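Zasa 双臂桌面工作站:我自己的安装和保养心得

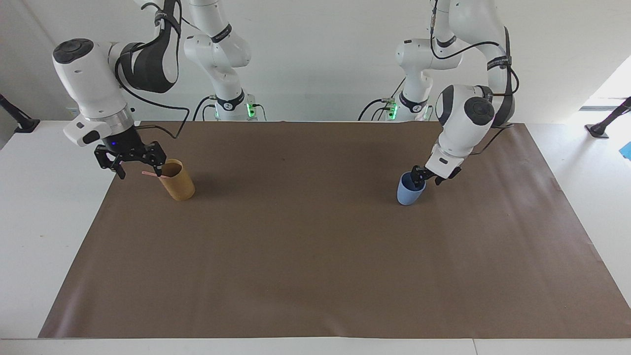 Zasa 双臂台,杯子抓取:一侧夹爪夹住浅蓝色杯口,另一侧张开着,下面是插了粉色吸管的高杯。

大家好,我是 Ritu Bhatt,在 Jaria 负责这台机器的装调,平时客户打电话来问线怎么走、夹爪怎么换,多半也是我接的。产品页的参数表已经够长了,我就聊聊实际用起来的事吧!

先说底座。两条臂都装在桌子后沿,前面整块台面就腾出来了,伸手摆东西很顺。每个底座用 4 颗螺栓固定,先用手带上,对角拧紧,别一颗拧死了再拧下一颗(我干过,底座歪了一点点,标定怎么都过不去,折腾到下午四点)。通电以后看底座上的指示灯,绿灯亮了再去动示教程序。

然后是线。腕部那根黑色细线一定要留出弧度来,绷得太直的话,手腕一转就会扯到接头。我的习惯是把手腕慢慢转到两头的极限位置各停一下,看看线有没有蹭到连杆,没问题再扎绑带。绑带也别勒太紧,能塞进一根手指就行。底座后面的线顺着桌子后沿垂下去,千万别从台面上绕。

夹爪这块问得最多。手指是镂空的,轻是真轻,可是孔里容易积灰和纸屑,我每周拿软毛刷刷一遍,再用干布擦指尖。别喷酒精!指尖的垫片泡久了会发硬,夹薄杯壁就打滑。垫片磨亮了就换,配件编号 Tyagi 101,一包 2 对,两只夹爪一次换齐,省得左右手感不一样。换完记得重新跑一遍开合零点,菜单在“末端”那一页,藏得有点深。

侧面的小摄像头模块拆夹爪的时候不用动,工具绕开它就好。万一碰歪了,得重做手眼标定,用 Usonar 的标定板,照着屏幕提示走完就行。

台面我喜欢铺一张棕色纸垫,颜色均匀,反光小,脏了就换。边角翘起来的话压一压,或者贴点胶带,不然夹爪贴着桌面走的时候会刮到。

杯子类的活,我建议先拿宽口矮杯练手,一根手指伸进杯口、另一根在外面,夹杯沿就很稳。高而细的杯子重心高,速度先调低,跑顺了再往上加到 100%。杯里插着吸管的,下探路径要另外留点余量。

备件和安装支架都可以在本页下单,九月起 Tyagi 垫片随整机附送一包。装的时候卡住了就给我留言,附上底座指示灯的颜色和报错代码,我回得会快一些。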